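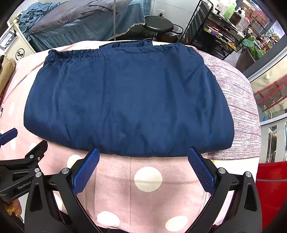
Jinfeng Guo wants to know why her foot died during movie night at school and then came back to life feeling like a bag of angry bees. She would also like to know if it will happen again. It will, Jinfeng. Sorry.

Your foot didn't die, and it didn't go to sleep either, although everyone says so. Feet don't sleep. They have no eyelids.

What you squashed was a nerve. Nerves are long, thin bundles of fibers that carry messages between your body and your brain. The ones for your feet start near the bottom of your back and go all the way down to your toes. The fastest messages can go more than 240 miles an hour, so you know you've stepped on a plastic brick at almost the same moment you step on it. Lucky you.

Now sit on your foot for the length of a movie. Your weight presses on the nerves, and also on the tiny blood vessels that bring them oxygen. The messages get muddled and then mostly stop. Your brain asks the foot how things are going and gets no answer. That's the numb part, when you can poke your own toe and it feels like somebody else's.

Then you stand up.

The squashing stops, the blood flows properly, and the nerves start working again. They don't do this politely. For a minute or two they fire off signals in no sensible order, and your brain, which is doing its best, reads the mess as prickling. Grown-ups call it pins and needles. Doctors call it paresthesia (say "pair-us-THEE-zha"), a good word to save for the next time you're asked why you're hopping.

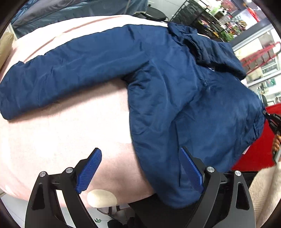

One long sleeve of a navy blue jacket.

Can it happen in your arms?

Oh yes. Sleep with an arm under your head and you may wake up at 3 a.m. with a large floppy thing in the bed. It's yours. Roll over, let it hang loose, and wiggle the fingers once they agree to be wiggled.

How do I make it stop?

Change position and wait. Move the foot in slow circles. Don't try to run on it, because a numb foot is bad at telling you where the floor is. Stamping doesn't speed things up much, but it does let the people downstairs share the experience.

Is it bad for me?

A short spell that goes away when you move is nothing to worry about. If it keeps coming back for no reason, won't go away, or starts after a bump or a fall, tell a grown-up, who can ask a doctor. If part of you suddenly goes weak, tell one right away.

Words to know

Nerve: a bundle of fibers that carries messages around your body.
Numb: not able to feel much, or anything.
Paresthesia: tingling or prickling on your skin. Also, angry bees.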